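사내 독서모임에서 발제 맡은 사람이 쓰는 타래. 이번엔 책 얘기보다 발제 준비하다 망한 얘기가 더 길 것 같아요 미리 죄송

일단 저는 발제를 하겠다고 한 적이 없습니다. 지난번에 커피 내리러 갔다 왔더니 제 이름이 적혀 있었어요. 이 모임은 자리를 비우면 안 됩니다…

책은 《트롤라우의 겨울》(Trollau). 산골 마을에 우체국이 하나 있고, 그 우체국이 문 닫기 전 마지막 겨울 얘기예요. 무려 1151쪽. 두 권으로 나눠 내지 왜 한 권으로 냈는지 출판사에 묻고 싶다. 출퇴근 가방에 넣었다가 어깨가 나가서 결국 집에서만 읽었음

그래서 진도가 어땠냐면 첫 주에 80쪽 읽었습니다. 80쪽까지 편지가 한 통도 안 나와요. 우체국 소설인데!! 눈 치우고, 난로 고치고, 또 눈 치우고

근데 이상하게 그 눈 치우는 장면이 좋아요. 주인공이 삽자루를 천으로 감는 얘기를 거의 한 장 내내 하는데, 읽다 보면 나도 손이 시려움. 7월인데

같이 읽는 Damian Imhof 님은 벌써 다 읽고 메신저로 "19장은 꼭 밤에 읽으세요" 이러고 사라지셨어요. 왜 밤인지는 안 알려줌. 그래서 밤에 읽었는데요

울었습니다. 스포라서 자세히는 못 쓰고, 배달 못 한 소포를 하나씩 풀어 보는 장면이에요. 안에 대단한 게 든 것도 아니고 양말, 말린 사과, 잘못 산 단추 이런 건데 왜 사람을 울리냐고요

특히 단추. 단추 색이 틀려서 다시 보낸다는 쪽지가 같이 들어 있는데 그 쪽지 쓴 사람이 누군지 우리는 이미 알잖아요(읽은 분들만 끄덕여 주세요)
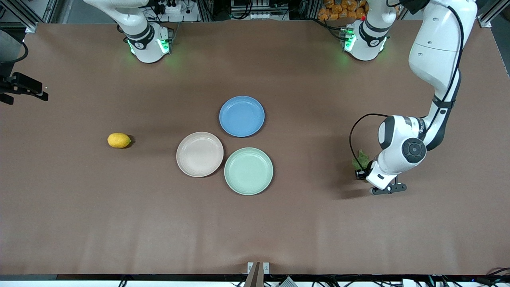 연구지원팀 독서모임 '반쯤 읽은 사람들'

모임 이름이 저 모양인 이유는 정말로 반쯤만 읽고 와도 되기 때문입니다. 다 읽은 사람은 뒷얘기 말하기 전에 손을 들어야 하고, 못 읽은 사람은 그때 나가서 물 마시고 오면 돼요. 저는 물을 정말 많이 마셔 본 사람입니다

아무튼 발제 질문을 세 개 만들어야 하는데 하나밖에 못 만들었어요. "국장은 왜 마지막 날에도 시계를 맞췄을까?" 이거 하나로 한 시간 버틸 수 있을까요

원래 두 번째 질문도 있었음. 국장 동생이 마을을 떠난 이유에 대한 거였는데, 검색하다가 책 뒤쪽에 답이 그대로 나온다는 걸 알게 돼서 지웠어요. 이래서 반만 읽고 질문을 만들면 안 됩니다

Rohani Menon 님이 번역 얘기를 넣어 보라고 하셔서 그건 좀 혹했어요. Rohani 님은 영어판으로 읽고 계신데, 마을 사람들이 국장을 부르는 말이 한국어판이랑 느낌이 꽤 다르대요. 우리 책엔 "국장 어른"인데 영어판은 그냥 이름. 저는 "국장 어른" 쪽이 훨씬 좋습니다. 처음 이름으로 불리는 장면이 그래서 확 꽂히거든요

(번역하신 분 후기도 꼭 읽으세요. 눈을 가리키는 단어가 너무 많아서 수첩에 따로 적어 가며 옮기셨다는 얘기가 나와요. 저는 본문보다 후기를 먼저 읽은 사람이지만…)

중간에 지루하다는 분들 많던데 저도 인정합니다. 면사무소랑 서류 주고받는 부분은 세 번 잠들었어요. 그래도 그 서류에 나온 이름들이 나중에 소포에 다시 나오니까 건너뛰진 마세요. 대충이라도 눈에 바르고 가기

모임은 2023년 7월 4일 점심시간이고요, 도시락 지참입니다. 국물 있는 건 삼가 주세요. 지난번에 제 책이 육개장을 먹었어요. 아직도 펼치면 냄새남

다음 책 후보도 받고 있어요. 지금까지 나온 건 섬 등대지기 에세이, 버섯 도감(이걸 어떻게 토론하죠), 그리고 누가 또 두꺼운 러시아 소설을 적어 놓음. 제발 300쪽 넘는 건 10월 이후로 미뤄 주세요 저 어깨 아직 안 나았어요

저는 개인적으로 버섯 도감에 한 표. 각자 제일 마음에 드는 버섯 하나씩 골라 와서 편드는 거 재밌을 것 같지 않나요? 저는 이미 정했습니다. 노루궁뎅이

오늘 밤엔 나머지 질문 두 개 만들고 잘 거예요. 혹시 읽은 분 계시면 질문 좀 던져 주고 가세요. 단추 얘기만 해 주고 가셔도 됩니다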